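Home Tickets Knowledge base Brokers Contact Log out

Ticket 883: Excess taken off twice on home contents claims
Product: Plalmont broker portal, Karis claims module
Raised by: Bastien Besnard, Oosthuizen Insurance Brokers
Status: Resolved

Opening note, 9:10 am

Hi team! First up, I love the new item list in Karis. Being able to put cushions, bedding and the rest on one claim and see a running total is a huge step up from the old form, and our clients have noticed too. I do have a puzzle for you though.
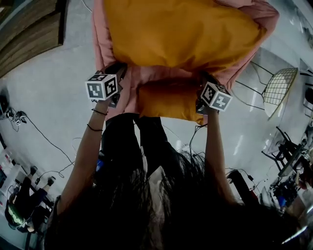
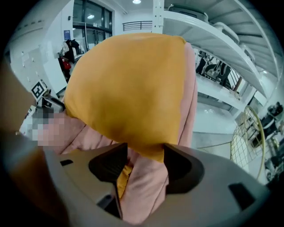 When a contents claim has a single item, the settlement figure is right. As soon as I add a second item and press Recalculate, the excess comes off again. The claim I have open now has a policy excess of $410 and the summary page is taking off $820. The policy schedule is fine, I checked it line by line, and the PDF we send to the client shows the correct excess. It's only the settlement summary (and the letter that gets built from it, which is the bit that worries me).

What I've tried so far:
- logged out and back in
- different browser, same result
- deleted the second item, and the excess went back to $410 straight away
- added it again under the same room, doubled again
- added it under a different room, doubled again

I haven't sent the letter. Happy to test anything you like, I've got the whole morning and I'm keen to get to the bottom of this one!

Plalmont support, 9:52 am

Hi Bastien, thanks for such a clear write-up. Please don't release the letter for now. Could you tell us whether the policy was renewed before or after the move to Karis, and whether the excess field on the claim has a small padlock beside it?

Bastien, 10:05 am

Renewed before the move, and no padlock. I opened a newer policy to compare and that one does have the padlock! I made a two-item draft on it and the excess came off once, exactly as it should. So we're getting warm. I deleted the draft afterwards so it won't muddle your reports.

Plalmont support, 11:20 am

Great find. The padlock means the excess is held at claim level. Policies carried over from Istia, the old system, kept their excess at item level, and Karis is reading each item as its own claim. We've found 41 open claims across all brokers with the same setting. None can be paid until they've been checked by hand.

Workaround for now:
1. Open the claim and go to Settlement, then Excess source.
2. Change "Item" to "Claim".
3. Save before pressing Recalculate. If you recalculate first, the old setting comes back.

Bastien, 11:34 am

Beautiful, that did it. One excess, $410, and the letter preview matches the PDF. I missed step 3 the first time and got the doubled figure again, so it might be worth putting that one in bold in the help article.

One more thing while we're here: can the summary page show where the excess came from? Even a single word next to the amount would have saved me a good half hour.

Plalmont support, 3:15 pm

A fix went in at 2:30 pm and carried-over policies now default to "Claim". We've added your suggestion to the list for the June release as request 44. Could you recalculate once more with the setting left alone?

Bastien, 3:28 pm

Done, and it held. I added a third item as well just to be cheeky, and still one excess. Letter has gone to the client. Thanks heaps, this was a really good bit of teamwork! Fine to close from our side.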